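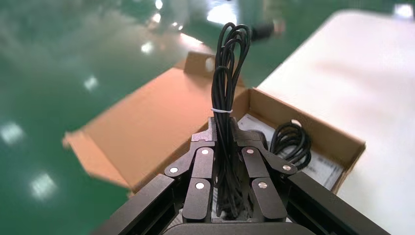

Figure 1. Bundle of black cable with a white twist tie, held in a gripper.

Runoff Storage in the Lirnham Ditch Catchment
Student project report, environmental engineering, second year

1. Background

The Lirnham ditch drains a small mixed catchment on the south side of the town of Daly and discharges to Limel Creek through a single culvert. The upper half is pasture. The lower half was built out with housing and one retail parking lot, and most of its roofs drain straight to the storm sewer. Water backs up behind the culvert after heavy rain and stands on the footpath.

The aim of the project was to estimate how much runoff reaches the culvert in a design storm, and to compare two ways of holding part of it back: roadside swales along the main residential street, and a shallow basin in the unused corner of the parking lot.

2. Method

The catchment boundary was drawn from the town contour map and checked on foot in May. Land cover was sorted into roof, pavement, lawn and pasture, and a runoff coefficient was assigned to each from the course tables. Peak flow was calculated with the rational method. Storage volume was taken from a simple inflow and outflow balance at the culvert, using a fixed outlet rate.

Infiltration was measured with a single-ring test at 2 sites, one in the lawn strip and one beside the parking lot. Each ring was filled to a depth of 100 mm and the drop was read every 20 minutes until the rate settled.

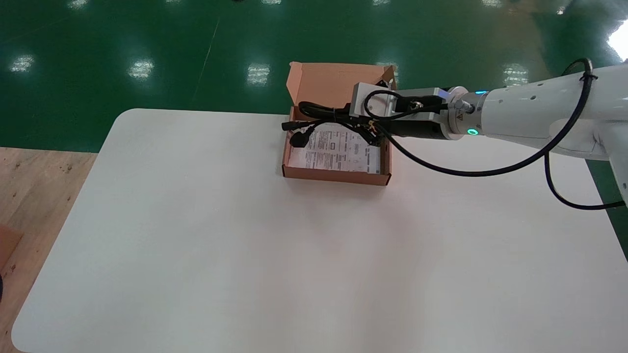 Why was a single ring used in place of a double ring?
The double ring would not seat in the narrow lawn strip, and the same method had to be used at both sites for the readings to be comparable. A single ring tends to read high – water spreads sideways below the rim – so the measured rates were halved before use.

3. Results

The paved and roofed surfaces produce most of the peak flow, although they cover less ground than the pasture. The volume to be stored came to 3,933 cubic feet. The swales alone hold less than half of this, limited by driveway crossings. The basin can hold all of it with a side slope that can still be mowed.

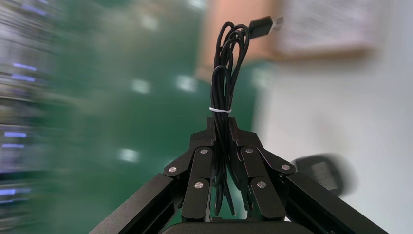
The soil beside the parking lot drained more slowly than the lawn strip, probably from compaction during construction. The basin would therefore need an underdrain, and the Tinis Street sewer is the nearest point of connection. Its invert level was read from the town drawings and was not surveyed.

4. Limitations

The outlet rate assumes a clean culvert. Silt was present at the inlet on both visits, so the real rate is likely lower and the storage figure should be treated as a minimum. Pasture runoff was calculated for average soil moisture only. A saturated case should be run before the basin is sized, and the invert at Tinis Street should be leveled at the same time.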